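4. 室内干しの実施形態と住戸内湿気負荷の関係

4.1 本節の位置づけ
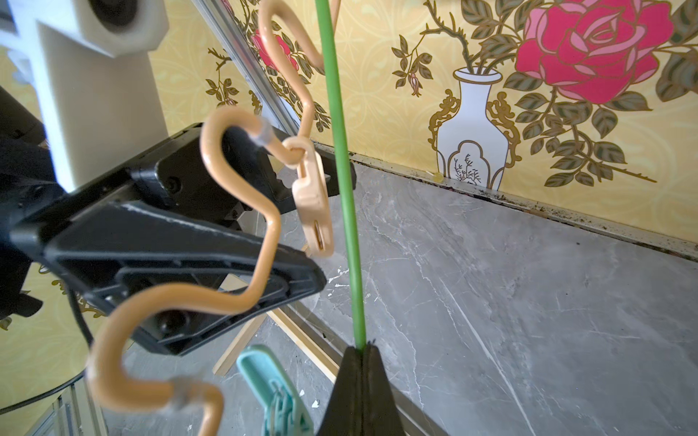
前節までに、Lellulvilleの集合住宅における冬期の水蒸気発生量を、炊事、入浴、人体、植物および洗濯物の乾燥に区分して整理した。このうち洗濯物の乾燥については、発生総量が洗濯物の脱水後の含水量でほぼ決まるため、既往の多くの計算では一日あたりの定数として与えられてきた。しかし、総量が同じであっても、放湿がどの室で、どの時間帯に、どの程度の速さで生じるかによって、室内側表面の結露危険度は大きく異なる。本節では、室内干しの場所、器具および時刻の実態を調査票によって把握したうえで、一部の住戸における実測結果と照合し、湿気負荷の時間分布を推定する際の留意点を述べる。

なお、ここでいう室内干しとは、居室、脱衣室、浴室、廊下等、外皮の内側で行われる自然乾燥を指し、乾燥機の使用は含めない。浴室換気乾燥設備を運転した場合は、機械的な排湿を伴うため別に集計した。ガラスで囲われたバルコニーでの乾燥は、居室との間の建具が閉じられている場合に限り屋外干しに準じて扱った。

4.2 調査の方法

4.2.1 調査票

調査対象は、Lellulville北部に位置するKuris団地の200戸である。同団地は中層の階段室型住棟からなり、いずれの住棟も外壁は内断熱、開口部は複層ガラスへの改修を終えている。住戸平面は南面に居間と寝室を並べ、北面に水回りと小居室を置く型が大半を占め、住戸間の差は主として妻側か中間かという位置に由来する。平面型がそろっていることから、生活行為の違いによる影響を比較的取り出しやすいと判断した。

調査票は各戸に配布し、188戸から有効な回答を得た。設問は、世帯の人数構成、洗濯の頻度と時刻、脱水の設定、室内干しを行う室、使用する器具、扉と窓の開閉、換気設備の運転、暖房の方式と運転時間、および結露とかびの発生状況である。器具については自由記述を併用し、竿、自立式の物干し、壁付けの折り畳み具、角形のピンチハンガー、単体のハンガー、鴨居や扉上端への直接の掛け下げに後から分類した。自由記述を採用したのは、予備調査の段階で、選択肢に収まらない使い方が多く挙がったためである。例えば、一つの器具を洗濯の都度異なる室に移す世帯や、厚手の衣類だけを暖房機の近くに移す世帯がこれにあたる。

4.2.2 実測

調査票の回答者のうち協力の得られた19戸において、居間、寝室、北側小居室および脱衣室の温湿度を測定した。測定にはOrikの小型温湿度記録計を用い、床からの高さを椅座時の呼吸域に合わせて内壁側に設置した。外壁入隅および窓下の壁面には表面温度の測定点を追加した。外気条件は団地内の管理棟屋上で測定した値を用いた。

洗濯物の質量は、吊り具の上端に荷重計を介して連続記録することが望ましいが、居住者の負担が大きく、器具の種類によっては取り付けができない。このため、各戸にはNaylorの吊りはかりを貸与し、干し始めと取り込み時の質量を居住者自身に記録してもらった。測定期間中に得られた乾燥の記録は500件を超えた。途中の質量変化は、代表的な衣類の組み合わせについて実験室で求めた乾燥曲線を、各室の温湿度に応じて時間軸方向に伸縮させることで補った。

4.3 室内干しの実態

4.3.1 実施場所

室内干しを行う室として最も多く挙げられたのは居間であり、次いで北側小居室、脱衣室の順であった。居間を選ぶ理由には、暖房していること、日射が入ること、家事動線が短いことが挙げられた。北側小居室を選ぶ世帯では、来客時に見えないこと、床面が空いていることが主な理由であり、乾燥の速さを理由とする回答は少なかった。

北側小居室は、調査した住戸の多くで非暖房とされ、扉も閉められていた。この条件では、放湿の駆動力となる水蒸気圧差が小さく、乾燥に長い時間を要する。単位時間あたりの発生量は居間の場合より小さくなるが、室容積が小さいうえに壁面温度が低いため、表面近傍の相対湿度はむしろ高い水準で長く続いた。後述する結露の申告もこの群に集中している。

脱衣室での室内干しは、単身または二人の世帯に多い。洗濯機に近いことが利点とされるが、入浴後の高湿な空気が残る時間帯と重なりやすい。脱衣室の換気は浴室の排気に依存する平面であり、浴室扉の下部の隙間を通る空気量が全体を支配する。浴室扉を閉め、かつ脱衣室と廊下の間の扉を閉めた場合、衣類の周囲の空気はほとんど入れ替わらない。

4.3.2 器具と吊り方

器具の種類は、乾燥に要する時間を通じて湿気負荷の時間分布に影響する。自立式の物干しを用いる世帯では、衣類の枚数に対して竿の長さが不足し、布どうしが接した状態で干される例が多かった。接触した面からの放湿は小さく、見かけの表面積に基づく推定は発生速度を過大に評価する。

靴下、下着、布巾等の小物は、ピンチやクリップで個別に留められることが多い。小物用の器具は形状の幅が広く、図1のように、樹脂で被覆された線材を波形に曲げたハンガーにクリップを掛ける形式のものもある。この種の器具では、留め具の間隔が小物どうしの間隔をほぼ決める。そこで本研究では、器具の名称による区分のほかに、隣り合う布の間隔を独立の変数として扱うこととした。名称が同じであっても、枠の寸法と留め具の数が異なれば間隔は変わり、さらに全ての留め具が使われるとは限らないためである。

間隔の影響を確認するため、同一の綿布を平行に吊るし、間隔のみを変えて乾燥曲線を比較した。間隔を狭めると、中央の布の乾燥が外側の布に比べて明らかに遅れ、全体の乾燥終了時刻は中央の布によって決まった。一方、間隔がある程度以上になると差は小さくなり、室の空気温度と気流の影響が支配的となった。静穏な条件では、布の周囲に生じる下降流が間隙を満たすため、隣接する布の境界層が干渉しない間隔を確保することが、速やかな乾燥の条件となる。ただし、速やかな乾燥は発生速度のピークを高めることにもなり、換気の不足する室では結露の面から必ずしも有利とはいえない。この点は4.5で改めて論じる。

クリップで留めた部分では布が重なり、局所的に乾燥が遅れる。小物では留め部の面積が全体に占める割合が大きく、腰部のゴムや靴下の口のように厚みのある箇所が留められると、残留水分の大半がそこに集まる。もっとも、住戸全体の湿気収支に対する寄与は小さく、本節の推定では無視した。取り込みの判断が居住者の触感に依存することを考えると、取り込み時刻のばらつきを説明する要因としては残しておく必要がある。

4.3.3 時刻

洗濯物を干し始める時刻は、朝と夜の二つに大きく分かれた。朝の群は居間の暖房立ち上げと時期が重なり、放湿の初期、すなわち乾燥曲線の恒率期が、室温の上昇する時間帯に置かれる。室温上昇に伴い飽和水蒸気圧が高まるため、居間の相対湿度の上昇は緩やかであった。

夜の群では、就寝に伴う暖房停止の前に干し始める世帯が多い。恒率期の途中で室温が低下し始めるため、発生が続く一方で空気の保湿可能量は減少する。窓下の表面温度は外気温に追従して明け方に最も低くなり、この時間帯に表面相対湿度の最大値が現れた。同じ質量の洗濯物であっても、干し始めの時刻によって最大値の現れ方が変わることは、一日あたりの定数による扱いでは再現できない。

4.4 発生速度の推定

4.4.1 推定式の考え方

衣類からの放湿速度は、布表面と周囲空気の水蒸気圧差、有効表面積、および物質伝達率の積として表される。恒率期には布表面を湿り面とみなし、表面温度には熱収支から求めた値を用いる。減率期には、含水率の低下に応じて有効表面積を減じる係数を乗じる。この係数は素材によって異なるが、調査で得られた衣類の構成を平均したものを共通に用いた。

有効表面積は、布の片面積の合計を二倍したものに、重なりの補正と間隔の補正を掛けて求める。重なりの補正は器具の区分ごとに与え、間隔の補正は4.3.2の実験から求めた関係を用いた。折り畳んで竿に掛けられる敷布やタオルについては、内側の面からの放湿を間隔の狭い平行布と同様に扱った。

周囲空気の温湿度には、室全体を均一とした値を用いている。実際には、器具が天井近くにある場合と床近くにある場合とで布の周囲の条件は異なる。暖房時の居間では上下の温度差が認められ、鴨居の高さに干された衣類は室平均より高温で相対湿度の低い空気に接していた。この影響を加味すると居間での乾燥時間は短く見積もられるが、記録された吊り高さの精度が十分でなく、推定式への導入は見送った。

4.4.2 質量記録との照合

干し始めと取り込み時の質量差から求めた放湿総量と、推定式による積算値を比較した。全体として両者の対応は良好であり、居間での乾燥については系統的な偏りは認められなかった。北側小居室では推定値が実測値をやや上回った。扉を閉めた室では、放出された水蒸気の一部が壁紙や収納内の紙類、寝具に吸放湿され、室の湿度変動が緩和されるが、室ごとの収容物の量を入力としていないことが一因と考えられる。

脱衣室では対応が悪く、推定値の過大と過小がともに現れた。入浴の時刻と浴室扉の開閉が日ごとに変わるため、室の水蒸気圧を干し始めの前後で代表させることに無理がある。脱衣室については、洗濯物だけを切り離して扱うのではなく、浴室を含む一体の空間として収支を解く必要がある。

取り込み時の質量は、室の相対湿度に対応する平衡含水率まで下がっていない例が多かった。居住者は完全な乾燥を待たず、必要な衣類から順に取り込む。残留した水分は収納内で緩やかに放出されることになるが、その量は記録から直接求めることができない。収納の扉を閉じた場合の内部湿度については、次節で別に扱う。

4.5 結露危険度への影響

4.5.1 申告と実測

調査票における結露の申告は、北側小居室を物干しの場とする世帯で多く、居間を用いる世帯で少なかった。ただし、居間を用いる世帯には日中在宅者のいる世帯が多く、暖房の運転時間も長い。したがって、申告の差を物干しの場所のみに帰することはできない。実測を行った住戸について暖房時間の近いものどうしを比較しても、北側小居室を用いる住戸では外壁入隅の表面相対湿度が高かったが、対象戸数が限られるため、傾向を示すにとどめる。

かびの申告は結露の申告と必ずしも一致しなかった。液水としての結露が認められなくても、表面相対湿度の高い状態が継続すればかびは生育しうる。とくに家具の背面や窓掛けの裏側では、居住者が結露を認識する機会が少ない。申告のみに基づいて室内干しの影響を評価すると、この種の部位が見落とされることに注意を要する。

4.5.2 換気の効果

室内干しを行う室の扉を開けた場合、水蒸気は廊下を経て住戸全体に拡散し、当該室の湿度のピークは低下した。しかし、他に低温の非暖房室がある場合には、水蒸気がそこに移動し、物干しの室とは別の場所で表面相対湿度が上昇する例が見られた。扉の開放は負荷を分散させるが、住戸全体から排出するものではない。排気の位置が水回りに限られる平面では、物干しの室から排気口までの経路に低温室を挟まないことが条件となる。

給気口の開閉も結果に影響した。冷気の流入を避けるために居室の給気口を閉じている世帯は少なくなく、その場合、排気設備を運転しても外気は隙間と玄関周りから入り、物干しの室を通らない。給気口の直近に衣類を干すと、低温だが絶対湿度の低い空気が布の周囲を通過する。乾燥の促進効果は気流と温度低下の兼ね合いで決まり、本測定の範囲では一定の傾向を得るに至らなかった。

窓の短時間の開放は、室の絶対湿度を速やかに下げる。ただし、恒率期の途中で開放した場合には、閉鎖後に湿度が再び上昇し、開放しない場合の値に近づいた。壁面と収容物に蓄えられた水分に加え、衣類からの放湿が続いているためである。開放の効果を持続させるには、一度の長い開放よりも、乾燥の進行に合わせた複数回の開放が適している。居住者の生活時間との両立という点では、夜の群への適用は難しい。

4.5.3 干し始め時刻の移行

夜に干し始める世帯について、同じ洗濯物を朝に干し始めた場合を計算によって比較した。暖房の運転時間を変えない条件では、居間における明け方の表面相対湿度の最大値は低下し、日中の値が上昇した。日中の外壁表面温度は比較的高いため、結露危険度としては低下の効果が上回る。ただし、日中に不在で暖房を停止する世帯では、室温の低い状態で放湿が進み、北面の居室に負荷が残る結果となった。時刻の移行を一律に推奨することは適切でなく、在宅時間と暖房の運用を併せて示す必要がある。

4.6 適用範囲と課題

本節の推定は、内断熱の中層集合住宅で、暖房期の居室を対象としたものである。4月以降の中間期には窓の開放時間が長くなり、室ごとの湿度を外気と隙間換気のみで説明することができない。また、夏期に冷房を行いながら室内干しをする場合は、冷房機による除湿が収支の主要項となるため、同じ式をそのまま用いることはできない。

器具の区分と布の間隔については、居住者の回答と訪問時の確認によったが、訪問時の状態が日常を代表しているとは限らない。洗濯物の量の多い日には間隔が狭くなり、少ない日には広くなる。質量の記録から間隔を逆に推定することも試みたが、衣類の構成による影響と分離できなかった。今後、留め具ごとの使用の有無を簡便に記録する方法が得られれば、間隔の補正に日ごとの変動を取り込むことができる。

さらに、洗濯の頻度と一回あたりの量の関係も検討を要する。週あたりの総量が同じ世帯でも、毎日少量ずつ干す場合とまとめて干す場合とでは、ピークの高さと持続時間が異なる。実測した住戸では前者の例が多く、後者については計算による検討が中心となった。まとめ洗いの世帯では器具が不足し、扉の上端や椅子の背が併用されるため、重なりの補正を現行の区分のままで適用できるかどうかを確認しておく必要がある。

次節では、ここで得た発生速度の時間分布を入力として、収納および家具背面を含む多室の湿気移動計算を行う。

関連する論文
・中層集合住宅における非暖房室の表面相対湿度分布
・浴室と脱衣室を一体とした水蒸気収支の解法
・綿布の平行吊り乾燥における境界層の干渉
・収納内の寝具による吸放湿と室内湿度の緩和
・給気口の閉鎖が住戸内の換気経路に与える影響
・ガラス囲いバルコニーの冬期温湿度性状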